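Storanent Regripping Kit, Model 4

Part group: Workshop / Club Repair
Status: in stock
Price: $69

The Model 4 kit contains the consumables and hand fixtures needed to replace slip-on golf grips on steel or graphite shafts. It is meant for a home bench or a small pro shop. Grips are sold separately. The kit fits any taper or parallel shaft with a standard butt diameter and does not require compressed air.

Contents

Rubber vise clamp, split type
Hook blade with spare
Double-sided grip tape, precut strips
Solvent, one bottle
Drip tray
Butt-end vent plug

The tape strips are cut for a standard men's grip. For junior and women's grips, trim the strip with household scissors before removing the backing. Trimming after the backing is off usually leaves a ragged edge that shows as a ridge under thin grips. 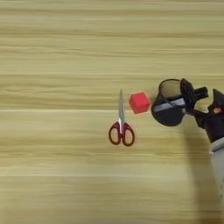
Josée Friesen writes that the precut strips ran long on her hybrids as well, and that she now marks the shaft with a wax pencil at the grip mouth and cuts every strip to the mark. She also asks whether the tape can be bought alone. It can; see Refills.

Tape and build-up

One layer of tape is standard. Each added layer increases the finished grip diameter slightly, and the increase is greater at the lower hand if the tape is not carried up to the butt. Do not mix Storanent tape with masking tape under the same grip. The two absorb solvent at different rates and the grip may twist during the first few rounds.

Spiral wrapping is acceptable on undersize shafts. Leave no overlap. Lengthwise application is preferred for all other work and is the method assumed in the instruction sheet.

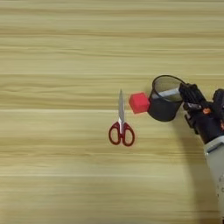
Solvent

The supplied solvent is the Nirnutach low-odor type. One bottle is sufficient for 2 full sets when the drip tray is used and the runoff is returned to the bottle. Keep the cap on between clubs. Allow the grips to set overnight before play. Do not use near an open flame or a pilot light.

Corded grips need more solvent than smooth rubber. Wet the inside of the grip and the tape, then install in one continuous push. If the grip stops short of the butt, pull it off at once and start again with new tape.

Refills
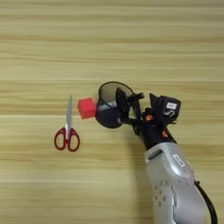

Tape refills are supplied in boxes of 200 strips, part number as printed on the kit lid. The Robichaud and Flirmont boxes sold by some dealers hold a wider strip, and these must be slit lengthwise on shafts of small diameter. Plain scissors with red plastic handles and a narrow, tapering blade will do the job. Shears with serrated edges should not be used, as they drag the adhesive. Replacement hook blades fit all kits from Model 2 onward. The vise clamp is not interchangeable with earlier models.

Page revised Wednesday, August 27, 2008. Orders placed before the May price change are honored at the old rate.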